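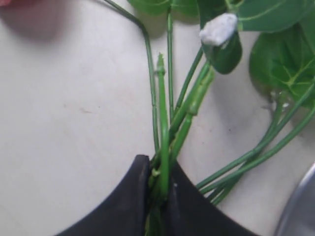 Deck collapse at Frade rental sends guests to hospital

18 May 2022

Quick one this month, still waiting on the full report, but enough of you wrote in asking so here's what we have.

A second-floor deck came down at a vacation rental on the lake side of Frade during a family get-together. More than 20 people were on it or just under it, according to the county fire office. Two were taken to the hospital in Inudia with broken bones. Both expected to recover. The rest had cuts and bruises, mostly treated in the driveway.

Neighbors heard a crack, then a loud bang. One told us she thought a truck had hit the house. By the time she got her shoes on there were people in the yard pulling boards off each other. First engine was there quick, the station is just up the hill. Second came over from Inudia and got held up at the bridge, which is down to one lane again (see last issue, and the one before that).

What went wrong? Not official yet. The building inspector says he's looking at the board that ties the deck to the house, and at what was holding it there. Older decks in the county were often nailed on with no bolts. Nails pull out. Rot behind the board doesn't help, and you can't see it from on top.

The house is listed through Zikora, the rental outfit with the green signs. Their office said they are "cooperating and thinking of the guests." They would not say when the deck was last looked at. County has no record of an inspection since it was built, and doesn't need to have one – there's no rule here that a rental deck gets checked after the first sign-off. Town council has it on the agenda for September. That's a long summer to wait if you ask us.

The house is closed for now with tape across the drive. Please stop walking down there to take pictures, the family next door has had enough of it.

If you have a deck, go look at it this week. Get underneath with a flashlight. Look where it meets the house – you want to see bolt heads, not just nails. Poke the wood with a screwdriver. If it goes in easy thats bad. Check for rust on the hangers, posts that lean, a railing that gives when you push it. Any gap opening up along the wall, stay off and call somebody. Hot tubs are the other thing. Filled, they weigh far more than most decks around here were ever built for, and people keep adding them without asking.

Grekitz Hardware has a box of free checklists by the register, printed by the fire office. They're also doing the right size bolts and washers at 40 percent off untill the end of the month, while they last. They won't tell you if your deck is safe, so dont ask the kid on the till. The inspector's office will come out for homeowners at no charge but the list is getting long. Call in the morning, the phone goes to a machine after lunch.

Renting a place this summer? Ask the owner how old the deck is and how many people it's meant to hold. If they don't know, eat in the yard.

More when the report is out. If you were there and want to talk, reply to this email, we'll leave your name off.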